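Häufige Fragen zu Florkero

Was untersucht ihr in Florkero überhaupt?
Ob ein Roboter Greifbewegungen lernen kann, die Menschen mit einem Handgreifer zu Hause vorgemacht haben. Wir finden das nach wie vor wahnsinnig spannend! Im Datensatz stecken 3001 Vorführungen aus 34 Wohnungen.

Warum nicht einfach im Labor aufnehmen?
Haben wir probiert. Die Strategie aus reinen Labordaten kam an unserem Testtisch prima zurecht und scheiterte dann an fremden Schreibtischen. Mit den Wohnungsdaten lief es viel besser, und zwar ohne jede Änderung am Netz (da haben wir zweimal nachgerechnet).

Muss ich vorher aufräumen?
Bitte nicht! Ladekabel, Netzteile, Flaschen, Figuren: alles darf stehen bleiben. Auf einem Schreibtisch unter einem Hochbett sieht das aus Sicht des Greifers so aus, mit der rosa Maus zwischen den Fingern:
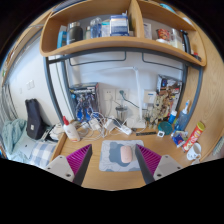
Wie viele Vorführungen braucht eine neue Aufgabe?
Bei »Maus greifen und versetzen« wurde die Kurve ab 405 Vorführungen flach. Mehr Wohnungen halfen danach deutlich mehr als weitere Wiederholungen in derselben Wohnung. Das war für uns die schönste Überraschung.

Was klappt noch nicht?
Durchsichtige Becher und dünne Lineale. Morven Lennox probiert dafür gerade andere Fingerprofile aus.

Wann kommen die Daten?
Teil eins im März, Teil zwei nach der Durchsicht durch Tzu-hsuan Hung.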